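Folding clothes on a bed: frequently asked questions

Maintained by Agnes Åberg. Last revised in November.

Why fold on the bed and not on a table?
Area. A T-shirt laid out with both sleeves open needs more width than most kitchen tables give once the usual clutter is on them. A mattress also grips the cloth slightly, so the first fold stays put while you make the second.

Should the bed be made first?
A fitted sheet is enough. Pull it tight at the corners. Long shallow wrinkles in the sheet do no harm; a duvet does, as the garment sinks into it and the edges drift.

My T-shirts come out of the basket in a ball. Where do I start?
Find the shoulder seams. Hold one in each hand, lift until the hem hangs free, and give the shirt 2 short shakes. Lower it hem first, front side down.

Which fold does this page assume?
The Flatell fold: sides to the middle, sleeves back on themselves, then hem to collar in halves. A medium adult shirt ends up narrow enough to stand 7 across in a Brosto drawer. Thick cotton takes more room — allow for 4 or 5.

Does the fold work for plaid shirts with buttons?
Yes, with the top, middle and bottom buttons done up. Use the pattern as a guide and keep one line of the check parallel to the hem.

How tight should the cloth be when I hold it up?
Tight enough that the top edge runs straight between the two holding points. Diagonal creases from one corner mean that side is carrying more of the weight. Move the grip along the seam.

Stages of handling, in no particular order:
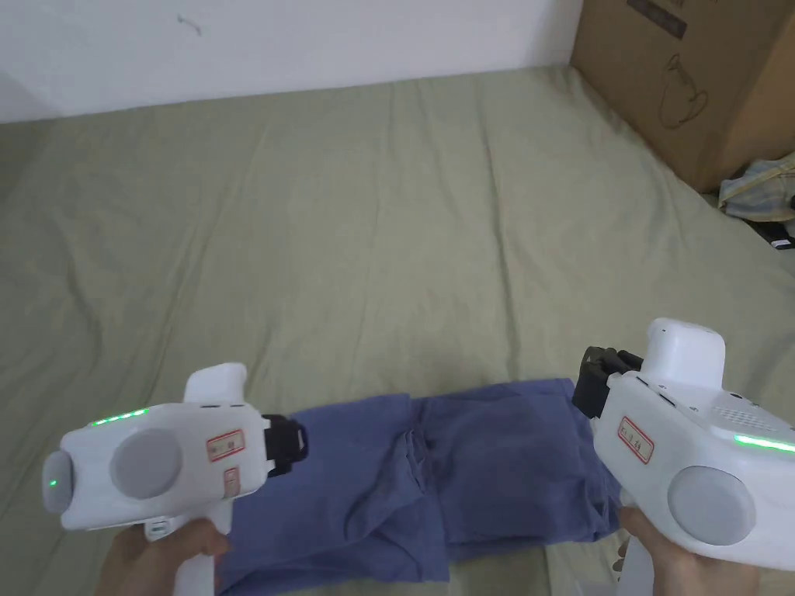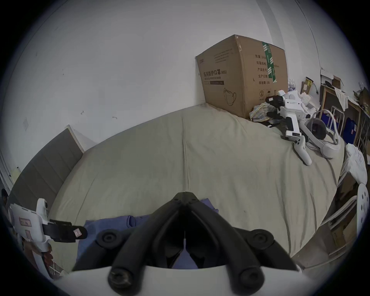
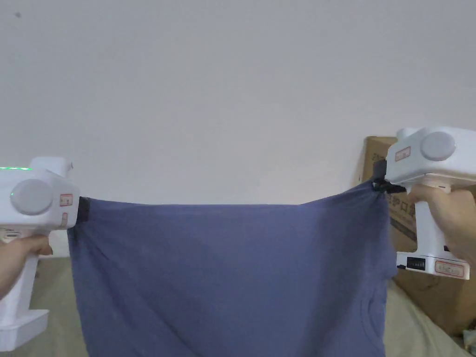 Can I leave a folded pile overnight?
Yes, on a flat surface. Put the heaviest item at the bottom and keep the pile below the height of the drawer it is going into. A pile that leans will have creased the lower shirts by morning.

Is ironing needed before folding?
Not for everyday cotton. Linen and the Clalar blends hold a crease once folded, so press those first and let them cool flat.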